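Field Technician, Residential Acoustics (fixed term)
Masel Acoustic Services
Posted June 7, 2025

Masel measures sound insulation between dwellings for strata bodies, builders and certifiers. We are seeking one technician for the Zulleck apartment survey, starting in August. 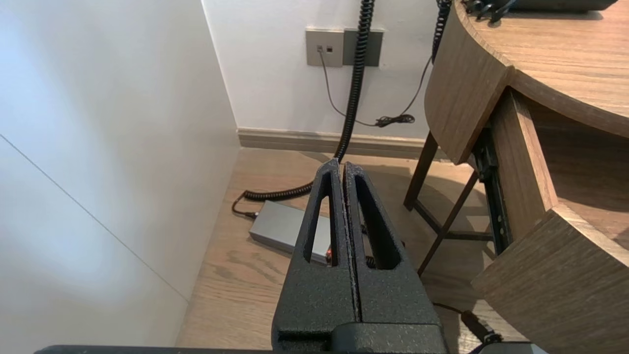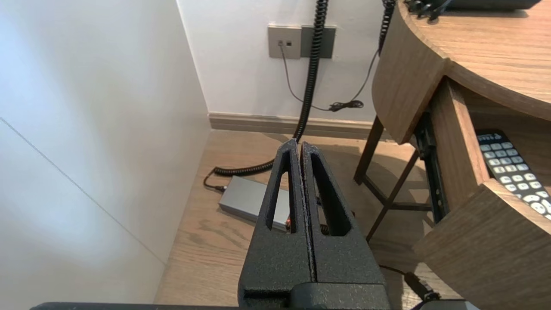
The work

The survey covers 1,312 apartments in the Zulleck and Contreras buildings. The technician will:
- set up the tapping machine and loudspeaker in the source room
- record impact and airborne levels in the receiving room
- measure reverberation time and background noise
- note floor finish, underlay (where known) and room volume
- enter results in Clirkix before leaving the building

Up to 20 room pairs are tested in a week. Some testing is done in the evening, when lift and traffic noise is lower.

Requirements

Certificate or diploma in building, physics, electronics or a related field. Current driver's licence. Able to carry equipment up stairs where a lift is out of service. Hearing within normal limits; a baseline test is arranged by Masel. Prior use of a sound level meter is preferred. Training in the test standards is provided.

Conditions

Full time, fixed term of nine months. The fortnightly rate is $3,830 before tax, plus superannuation. A tool and clothing allowance of $2,000 is paid on completion of probation. A vehicle is supplied for work travel only.

How to apply

Send a résumé and a cover letter of one page through the Masel careers page, under the title above. Include the names of two referees. Applicants must hold the right to work in Australia. Shortlisted applicants will be asked to complete a short written exercise on decibel arithmetic.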